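Getting through a winter without a car

I sold the car in August. It needed a new transmission and the quote was more than the car was worth, so I took what the wrecker offered and told myself I'd look for another one in spring. I'm writing this up now with one full winter behind me and a second one starting, and I still haven't looked.

A few people have asked how it works in a town this size. Porkholm has one bus route that matters to me, the 56, and it runs every half hour until seven in the evening and then every hour. It goes past the grocery store, the library and the clinic. It doesn't go anywhere near the hardware store or the arena, and on Sundays it doesn't go at all.

My commute is 43 minutes door to door on a good day. By car it was 15. I minded this a lot in the first month and then I stopped minding, mostly by accident, when I started bringing library books. I read more between September and March than I had in the previous few years. The seat over the rear wheel is the warm one. Everyone on the 7:10 knows this and there is a fair bit of quiet positioning at the stop.

Things put off until a Wednesday

Wednesday is my day off, so errands pile up for it. Last winter I kept a list on the fridge and tried to do everything that was on the same side of the river in one go. The cobbler and the bank are close together. The post office is a ten-minute walk past them, longer when the sidewalk plow hasn't been through, and the plow leaves that stretch until last.

Small hardware was the thing I ran short of most. A missing bolt used to be a quick drive. Without a car it can cost you an afternoon, so now I buy a few extra of whatever I'm buying and keep them in a coffee tin.

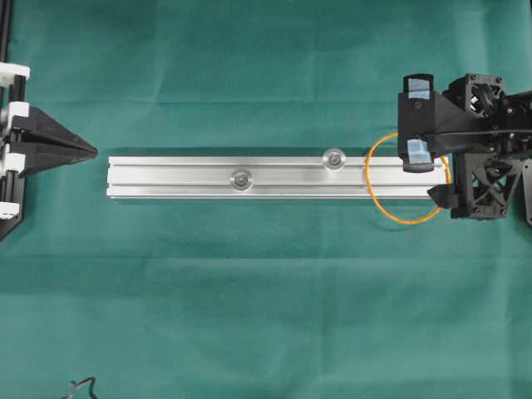 Groceries

The first mistake was trying to shop the way I used to, one big trip a week. Two bags on each arm, a slippery hill and a bus driver waiting for you to find your pass is a bad combination. I dropped a jar of pickles on the steps of the 56 in November and I could smell it on my boots until Christmas.

I shop twice a week now and carry a backpack plus one bag. Heavy things like flour, potatoes and cat litter get pulled home on a kid's sled when there's enough snow. When there isn't, I split a delivery with Olga Garrido downstairs. The store's delivery minimum is too high for either of us alone, but between the two of us we clear it easily. She orders, I pay her back, and we sort it out on the landing.

I spend less on food than I did before. I put this down to having to carry it. You think harder about a second bag of oranges when you know about the hill. 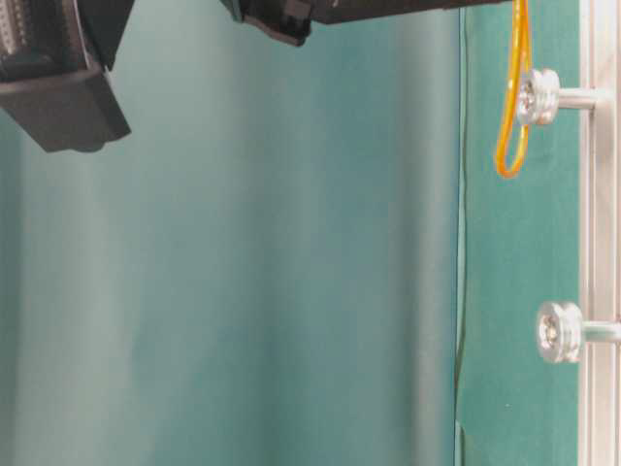 Milk is still the awkward one. Four litres is a lot of weight for something that's gone in a few days, and I've gone back and forth on switching to powdered for baking. I tried it in muffins and couldn't tell. I tried it in tea and could.

Clothing

I'd been dressing for a walk across a parking lot, and that was no good for twenty minutes at an open stop in January. I bought a long parka second-hand, proper insulated boots at full price, and a pair of ice cleats that pull on over the soles. The cleats are the best money I spent all winter. Take them off before you go into a shop with a tile floor. I learned that one in front of the whole pharmacy.

Two pairs of mitts, always. One pair gets wet.

What it cost

I added it up in the spring. Insurance, gas, parking at work and the winter tires I would have needed came to more than I expected, and against that I had the bus pass, the boots, the parka, a share of the deliveries, and $691 in taxis and rentals. Most of that last figure was one rental over the holidays, when I drove out to see my sister and the roads closed for two nights on the way back. I was ahead by enough to replace the stove.
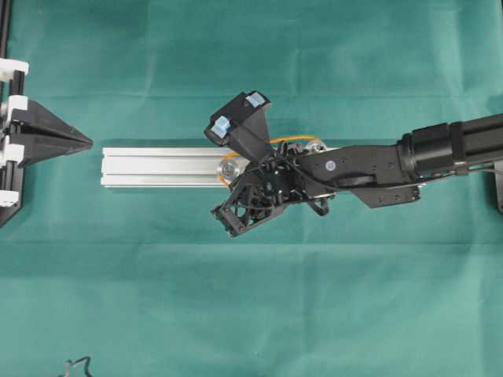 Page 5

I don't want to make it sound easier than it was. February was long. There were evenings when I skipped something I would have gone to if I could have driven, and I missed most of Facundo Alarcón's choir concerts because they finish after the last bus. Tyra Söderlund drove me home from one of them and wouldn't take anything for gas, so I gave her a loaf of rye.

I'm also in decent health and live on the route. Someone out past the mill road would have a very different winter, and I wouldn't suggest it to them.

This year I've had the cleats out since the first frost and bought the bus pass early. The sled needs a new rope. If anybody in town has a spare metre or two, leave a comment and I'll come and get it, provided you're on the 56.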